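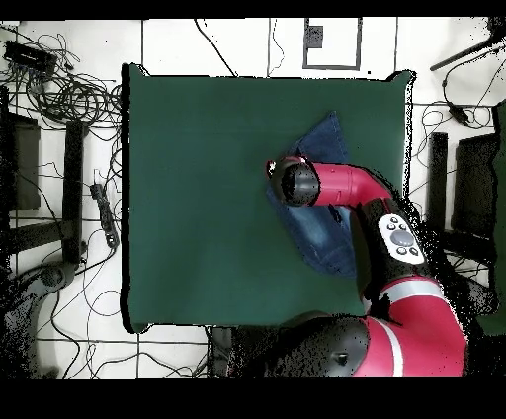 Homework changes for Years 7 and 8

From the start of next half term, homework in Years 7 and 8 at Sotside will be set in a different way. Parents who came to the meeting in March will have heard most of this already. The details below include a few points that were still undecided then.

At present each subject sets its own homework on its own day, and pupils copy it into their planners. Some weeks a Year 8 pupil has five pieces due on the same morning and nothing for the rest of the week. We had 104 replies to the homework survey, and uneven weeks were the complaint that came up most often. The second was that tasks were written down in a hurry at the end of a lesson and made no sense by the evening.

Under the new arrangement, each year group has a printed homework sheet covering three weeks. It lists every task, the subject, the date it is due and how long it should take. Pupils will get a paper copy in form time and the same sheet will be on Rudora under the "Class files" tab. Teachers will not add tasks once the sheet has gone out. If something has to be dropped, form tutors will tell pupils and the online copy will be changed, but the paper one will not be reprinted.

English, maths and science will set one task a week. Languages will set a short vocabulary list for learning and a quick test in class. History, geography and RE will take turns, so that only one of them is setting homework at a time. Art, music and design technology will not set weekly homework but may ask pupils to bring in materials.

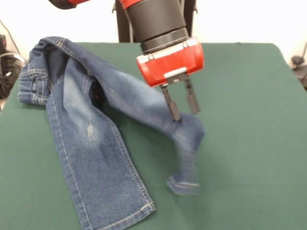
How long it should take

No single task should take a Year 7 pupil longer than 50 minutes. If your child has worked properly for that long and has not finished, please draw a line under the work, sign it and leave it there. The teacher will not give a sanction for unfinished work that has been signed. It is more useful to us to see where a pupil got stuck than to receive a complete page that took all of Sunday afternoon.

Year 8 has the same limit for now. Krystyna Kubiak, head of Year 8, will look at this again in the summer term.

Reading

The reading log stays, with some changes. Pupils no longer need a parent's signature for each entry. They write the title, the pages read and one sentence on anything they like: a word they had to look up, a character they can't stand, a guess at what comes next. Form tutors will look at the logs on one morning a week. Comics, magazines and books in other languages all count, and so do audiobooks if the pupil has the printed text as well.

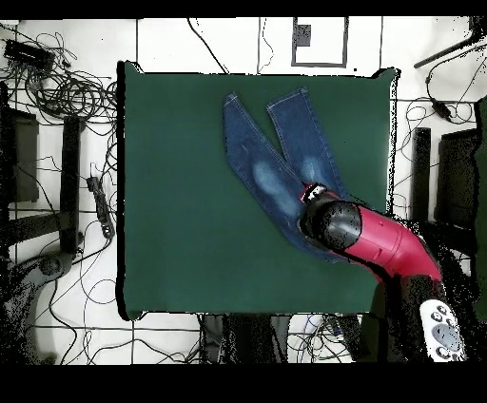 Blue denim jeans, folded lengthwise.

The library is open at lunchtime and after school for any pupil who would like somewhere quiet to read. Edmund Zieliński runs the desk and can suggest titles. Books borrowed under the old log can be kept until the end of term.

The longer project

Once a term, the weekly tasks in English and history will stop and pupils will do one longer piece of work in their place. Year 7 will write about a street or building near where they live. Year 8 will choose a trade or job that has changed in the last two generations and interview someone who has done it. A grandparent or a neighbour is fine, and the interview can be done by phone.

Pupils can hand the project in as a written report, a poster with notes or a recorded talk. All three are marked with the same mark scheme, which will be printed on the back of the homework sheet. Aleksandra Baran tried a version of this with her Year 8 group last year and found that the pupils who chose the talk needed more help with planning than she had expected,
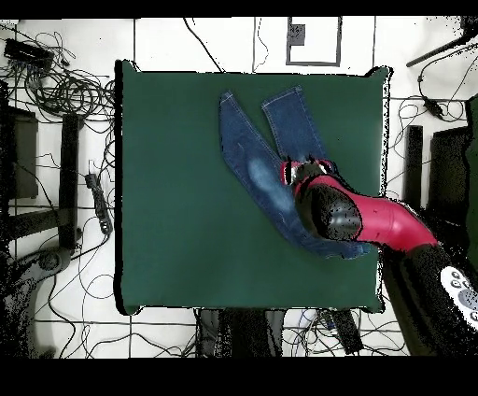

so there will be a planning page for everyone this time, to be shown to the English teacher before the main work begins. Please don't let your child skip it. Work that arrives without a planning page will be sent back.

The best projects will be put forward for the Urbańczyk prize, which we share with Stutilow. Entries are judged by staff from both schools.

Help with homework

Homework club meets in Room 12 straight after school and finishes at 4.30. There is no need to book. Laptops are available, and pupils who have trouble getting on to Rudora at home can do their online tasks there. Bogdan Domański is in the room for maths questions at every session.

Lost passwords should be reported to the school office. Questions about the homework sheet itself should go to Konrad Wróbel, or to your child's form tutor in the first instance.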